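Transfer window brain

It's only May and I've already lost a whole Wednesday evening to refreshing the same three pages. The season has barely packed up, half the squad are on a beach somewhere, and I'm sat on the sofa with a cold cup of tea reading that a "source close to the player" thinks talks are "progressing". Progressing! I could say that about my bathroom.

The one I can't leave alone is our left back. If you don't follow us, he came up through the youth side, got his chance when everybody else was injured and then just sort of stayed. He played 39 games this season, which is a daft number for a lad that age, and he looked knackered by the end of it. And his deal has a year left. One year! Who let it get that far?

So now we have the rumours. One lot say he's signing on for longer and it's all but done. Another lot say he wants to see who the new manager is first, and a bloke on the forum swears he's been spotted looking at houses up north. I believed all of them, in order, within a couple of hours.

Reading the forum at night

The thread about him was 194 pages long when I last looked. I have read far too many of them. The first few are proper football talk – can he play further forward, does he get caught out at the back post (yes, he does, but so does everyone we've ever had there). Then somebody mentions wages and it goes downhill fast.

I do get why people are touchy about money. My season ticket has gone up again and the pies are a disgrace. But I can't get cross with a young player for wanting a decent contract while he's in demand. A bad knee and it's all gone. If I'd been offered a big rise at his age I'd have signed it on the bonnet of somebody's car.

What does bother me is the drip, drip, drip of it. A bit to one paper, a bit to another, a moody photo on his own page with no caption. You can almost hear the agent typing.
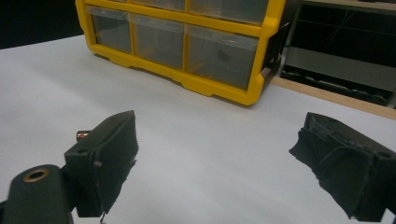 What I'd do if it were up to me

Give him the contract. Give him a proper long one, with a rise every season if he plays enough, and get it announced before the fixtures come out so we can all calm down. Then buy somebody to share the work with him, so he isn't running on fumes by Easter again. I'd take a steady old pro on a free for that. It doesn't have to be a big name.

I'd also hang on to the two lads who went out on loan. One of them got 6 goals from midfield in a side that went down, and I don't care what level that is, he can hit a ball. We'll sell him for peanuts, won't we? We always do. Then he'll come back and score against us in the cup.

As for the new manager, I've got no idea and I'm not going to pretend I have. I'd like somebody who picks full backs who can cross. The last one had them tucking inside all the time and it gave me a headache.

Right, I'm going to bed. If he signs while I'm asleep, somebody please text me. If he goes, leave it until after breakfast.

Contact | © Braketti | Back to top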